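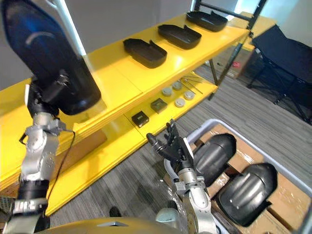

Shelves and trays: getting the workshop in order before December

I love a yellow shelf. There, I've said it. Mine used to be the colour of old porridge and I lost every dark screw cap I ever put down on it, so two winters ago I gave the lot a coat of bright yellow gloss and I haven't looked back. Black parts, grey parts, bare metal — they all jump out at you. If you only do one thing off this page, do that one!

Shallow trays on top

Keep the top level for trays and nothing else. Shallow black plastic ones with a raised rim are my favourite, because you can see straight into them without lifting anything down. Leave a hand's width between one tray and the next (I know it feels like wasted space, it isn't) and turn them all the same way round.

Whatever job is on the go gets the nearest tray. When I'm called in for supper halfway through, all the bits go in there and I can pick up again on Tuesday without crawling under the bench.

Small stuff down below

Little boxes and loose round parts live on the lower level, towards the front. Discs and pucks are terrible for rolling if you stand them on edge, so lay them flat with a bit of room between them. Stack them and you'll knock the stack over, I promise you.

Thin metal rods go further back. Laying them straight on the shelf is fine while you're using them, but for longer storage I cut a length of gutter and drop them in that.

Big curved pieces

Anything large, glossy and rounded is a pain to store. It rocks, it slides, and it picks up scratches from whatever it leans on. Hold it by the edge when you move it, and put it down on an old towel folded double. Themba Oosthuizen wrote in to suggest a ring cut from pipe lagging as a stand, and I've tried it with a moulded chair back — brilliant, Themba, thank you.

Cleaning glossy black plastic

Dust first with a soft brush, always. Then warm water with a drop of washing-up liquid, a microfibre cloth, and a second dry cloth straight after. Kitchen roll leaves fine marks that you only spot when the light runs across the curve. For marks already there I use plastic polish and very fine paper, 3000 grit, used wet and with hardly any pressure. Don't start at 200 unless you want to be there all weekend!

Labels

Masking tape and a pencil. I've had a label printer for years and it sits in a drawer. Tape peels off plastic cleanly if you change it every few months, and a bit of white spirit sees to the sticky patches.

Next time: drawers that jam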